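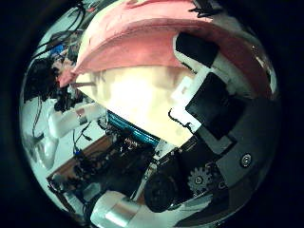 Khanyisile Xaba wrote back that the wrist view was the reason to buy the kit and that the rest of it could be had cheaper in parts. We agree with the first half. The second half depends on how much time you have for wiring, and her remarks on an earlier draft of this card have been worked in below where they changed something.

Datasets > Manipulation > Soft Objects > Letimton Wrist Kit

# Letimton Wrist Kit: sample recordings and review notes

This card covers the sample recordings we made while reviewing the Letimton wrist kit, along with notes on the kit itself. The recordings are small and are meant for people deciding whether the kit fits their project. They are too narrow to train a general policy on.

## What is in it

- 1,019 short clips from the wrist camera
- a plain text log for each clip, with gripper position and motor current
- the calibration file we used
- the settings file for the Grorlow driver

Clips are 6 seconds long unless the operator stopped early. Early stops are marked `short` in the log and we left them in.

We use this site's cookies to remember your download settings. Accept / Manage

## The kit

Letimton sells the kit as a gripper, a camera with a very wide lens, a mounting bracket and a cable set. You supply the arm and the computer. We ran it on our own bench setup with the Grorlow driver, version 5, and did not test any other driver.

Assembly took one person an afternoon. The printed guide is fine up to the cable routing, where it skips from the wrist joint to the base with no drawing in between. Leave more slack at the wrist than you think you need. Our first routing pulled tight at full rotation and we had to redo it.

The gripper is slow and steady. It closes well on soft things and poorly on thin flat ones. The current reading is noisy at low speed, so the logs include both the raw value and a smoothed one.

## Soft objects

Most of the clips deal with padded or fabric-covered items. We picked these since the Dillthorpe samples already cover boxes and bottles, and we saw no use in repeating them. Close range is where the lens matters most. A cushion near the camera can take up nearly all of the view, leaving the room squeezed in around the rim.
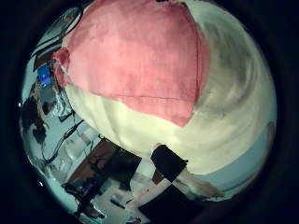
For that reason each clip has a `coverage` value in its log, from 0 to 1, giving the share of the view taken up by the target. It was computed by a simple color mask and checked by hand on one batch. Treat it as a rough sorting aid. It does badly on pale fabric under bright light, where the mask leaks into the background.

If you plan to undistort the clips, do it before cropping. The calibration file assumes the full round view, black border included. Cropping first will give you straight lines in the wrong places.

## Known problems

- 22 clips have a log that starts late. They are listed in `late_logs.txt`.
- Exposure was left on automatic. Brightness jumps when a light object fills the view.
- Clips recorded in February use an older bracket position, a little further back. Look for `bracket: a` in the log.
- The room was in normal use and the background changes from clip to clip.

## Support

We wrote to Letimton twice. The question about the missing cable drawing got a useful answer and a PDF, which they let us include under `docs/`. The question about spare finger pads has had no answer. Ignacio sells pads in a similar size, but we have not fitted them and can't say if the screw holes line up.

## Would we buy it again

For work on soft objects at close range, yes. For picking up cards, sheets or anything thin, no. If you already own a decent gripper, ask Letimton about buying the camera and bracket alone. They don't list it that way, but they quoted us a price when we asked.

## Changes

- Added `coverage` to all logs
- Renamed `grip` to `grip_pos`
- Removed duplicate clips
- Added the cable drawing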